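Opinion > Schools and Colleges > Term Projects

What does a robotics club teach, once the posters come down?

Every April the sixth-form robotics club at Brolcombe opens its doors to parents, governors and anybody else who can find a parking space. I have been to the last few of these evenings, and each time I come away impressed by the students and doubtful about nearly everything said on their behalf.

This year's project was a two-armed bench that packs toothbrushes into a bag. The club calls it Staria. The handout said the students had logged 2,159 practice runs over two terms, with one of them steering the arms by hand each time while the computer kept a record. The computer then tries to do the job alone. On the night it managed a whole bag twice while I was there, and both times people clapped as though a goal had gone in.

I clapped too. But I kept thinking about those practice runs. Somebody aged seventeen gave up lunch after lunch to move a brush from a table to a bag, and the lesson at the end of it was that the machine needed more of the same. I asked what happened if you swapped in a different make of brush. "It gets confused," said the girl at the controls, cheerfully enough — and that was the best answer I heard all evening.

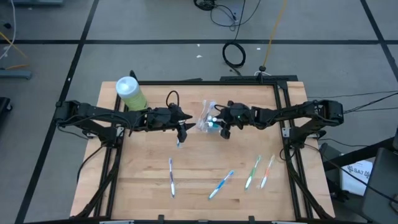 The head of department preferred to talk about "skills for the future". I have heard that phrase for a long time. It was said about the language lab, and about the Votinton tablets that sat in a cupboard until the batteries swelled. I would like somebody to say which skills. If they mean patience, fine. If they mean knowing how to bolt things together and find the one bad cable, better still, and I'd put that on the poster.

Then there is the money. The club has eight members in a year group of 182. The bursary from the Þrastardóttir fund covered the arms, but the room, the technician and the trips to competitions come out of the same pot that used to pay for woodwork, which could take up to 40 pupils a week. Woodwork has gone. I'm told there was no demand, by people who took it off the options form.

I don't want the club shut. I want its open evening to include the failures, a full hour of them, with the students explaining each one. They know far more about what the thing can't do than the adults who introduce them.

Contact the editor | © Brolcombe Review | Back to top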